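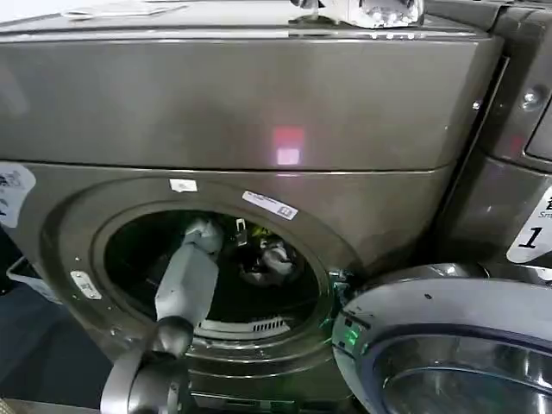 Front-loading washing machine, dark taupe.

Illix worm egg counter, reviewed
By Luzius Imhof

The Illix is a benchtop imaging reader for faecal egg counts, made by Plamusier. It takes a prepared flotation slide, photographs both chambers and gives you eggs per gram, split into strongyles, Nematodirus and "other". We bought ours in January for the parasitology room at Colthorpe and have put 341 sheep samples through it so far, nearly all of them also counted by eye on a standard two-chamber slide.

The kit comes as the reader, a power supply, two reusable slides, a plastic mixing jar with a sieve lid, and a year's use of the software. Ours cost $2,000 before freight. You supply your own flotation solution. The manual says saturated salt or zinc sulfate, and we used salt for everything.

Setting up takes an afternoon. The reader has to be levelled with a set of small screw feet, and it won't calibrate until you get this right. The error message only says "stage fault", so it took me a while to work out that the bench was the problem. Once it's level, leave it alone. We put a strip of tape on the bench around the base and asked people not to lean on it.

Sample prep is the same as for any flotation method. Weigh, mix, sieve, fill the chambers, wait for the eggs to float. The supplied jar is good. The sieve lid seals properly and doesn't leak down your wrist when you shake it, which can't be said for the one in the Lumbantobing kit we had before. The mesh is a bit finer than I'd like for dry pellets and clogs unless you soak them first.
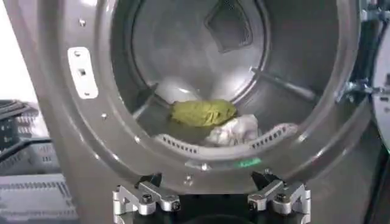

Filling the slides is fiddly until you get used to it. The chambers are shallow and bubbles collect in the back corner. A bubble over the grid is read as debris and the software takes it off the counted area, so a few are no disaster, but a big one will make the run fail and you have to start again with a fresh subsample. Tilting the slide and filling slowly from the low side fixed most of this for us.

The counts themselves are sound in the range that matters for drenching decisions. On medium and high samples the Illix and the person at the microscope agreed closely enough that the advice to the farmer would have been the same. On low counts it is less reliable. It missed eggs lying against the chamber wall and now and then called a pollen grain a strongyle. Every flagged object can be checked on screen and accepted or thrown out, and I'd suggest doing this for anything under the treatment threshold. It adds a minute or so a sample.

Nematodirus was no trouble, as you'd expect with an egg that size. It does not try to tell Haemonchus from the other strongyles, and Plamusier doesn't claim it does. You still need a larval culture for that, or a stain. If you are running egg count reduction tests to look for drench resistance, allow for the culture as well when you work out your costs.

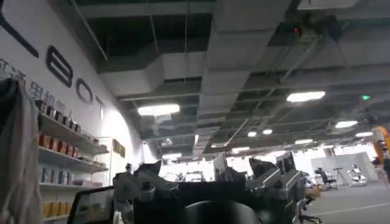
The software is the weak part. Results export as a spreadsheet, but the sample name is cut short if it has more than a few characters, and our paddock codes came out looking identical. We ended up using plain running numbers and a paper list. The images are saved separately in a folder named by time of run — fine on the day, not much fun to go back through a month later. There's no way to group samples by mob and get an average, so you do that yourself afterwards.

Cleaning is simple. Rinse the slides in warm water straight after use and dry them with lens tissue. One of ours has picked up fine scratches from paper towel and the reader now counts one of them as an edge. Replacement slides were slow to arrive and are dearer than they should be.

I wouldn't buy it for a farm doing a few mobs a season. A plain counting slide and a second-hand microscope will do that job for much less. For a vet practice or a small research group with a steady stream of samples and more than one person counting, it's worth the money. The readings don't drift when someone gets tired late in the afternoon, and having the images means you can settle an argument about a result.

Good points: consistent counts, well-made mixing jar, images kept for every slide.
Bad points: sample names cut short, scratches easily, poor on low counts without checking.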